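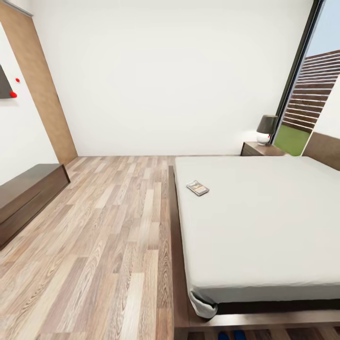

Salt reduction: has anyone got their numbers down without tablets?

Forum: Blood pressure and heart health

fellside_jan
24 June 2019
Nurse at the surgery says my blood pressure is borderline and wants me back in 8 weeks. She gave me a leaflet about salt and said cut down and walk more. I don't add salt at the table so I'm not sure what there is to cut. Has anyone here done it on food alone, and did it make any difference? I'm 61, not overweight, non-smoker.

Zolach
It's the bread. Bread, cheese, ham, soup in tins. I never added salt either and when I wrote it all down for a week I was well over the 6g a day they tell you. Changed the bread and stopped having ham at lunch and the top number came down from the 150s to the high 130s by May. I was walking to work by then as well so I can't say which did it.

Alistair Mowat
I would be careful about giving the credit to salt. I cut right down for a year and mine didn't move at all. Some people respond and some don't. I went on a low dose tablet in the end and wish I'd done it sooner.

Zolach
Nobody said it works for everyone. She asked if anyone had done it and I have.

Alistair Mowat
Fair enough. My point is only that she shouldn't put off going back if it doesn't work.

fellside_jan
I'm going back either way, it's booked. Zolach, how did you work out what was in the bread? The loaf from our baker has no label.

Zolach
Ask them. Ours told me straight off. Or make your own, then you know. I use 5g to a 500g bag of flour and you stop noticing after a fortnight. On packets the thing to look for is salt per 100g. More than 1.5g is high, 0.3g or less is low. If an old packet or a foreign one gives sodium, multiply by 2.5.

Rikeo
Check with the surgery or pharmacist before buying any of the salt substitutes. A lot of them are potassium and you can't have them with some tablets or with kidney trouble. My mum was told to stop hers.

fellside_jan
Not on any tablets but I'll ask, thanks. Is it worth getting a monitor for home? Mine always seems to be higher at the surgery.

Alistair Mowat
Yes. Upper arm, not wrist. Make sure the cuff fits, and look for one on the validated list. Then write the readings down, including the ones you don't like.

Rikeo
I'd say the opposite for me. I was taking it ten times a day and frightening myself. Gave it away.

Alistair Mowat
Then take it less often. Twice in the morning and twice in the evening for a week is what I was asked for.

How I take mine (copied from my notes, in case it's useful)

1. No tea, coffee or exercise for half an hour before. Go to the loo first.

2. Sit on a proper chair with your back supported and feet flat, and stay quiet for five minutes.

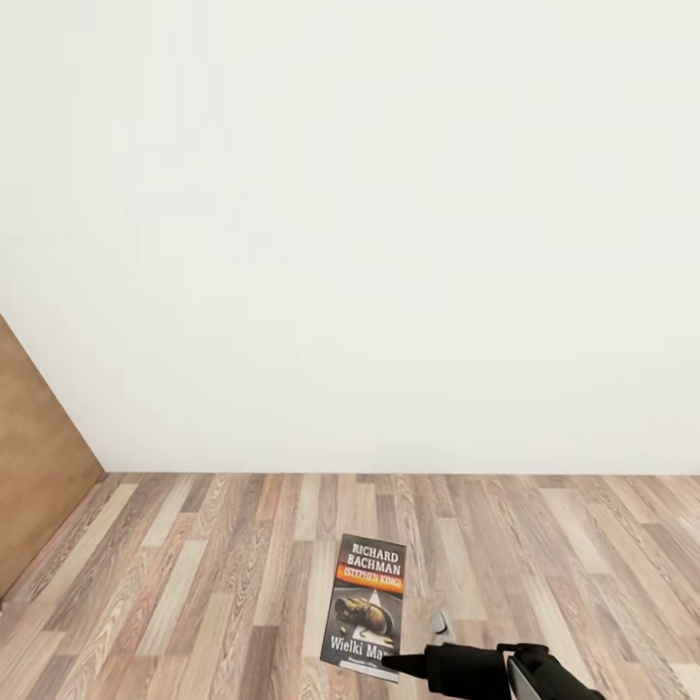 3. Rest your arm on a table so the cuff is level with your heart. Bare arm, no rolled-up sleeve.

4. Don't talk while it's going.

5. Take 2 readings a minute or so apart and write both down.

fellside_jan
That's really helpful. I've been doing it at the chemist's straight after walking up the hill, so that may be part of it. Will post when I've been back.

Zolach
Good luck. Do the food diary first, before you change anything.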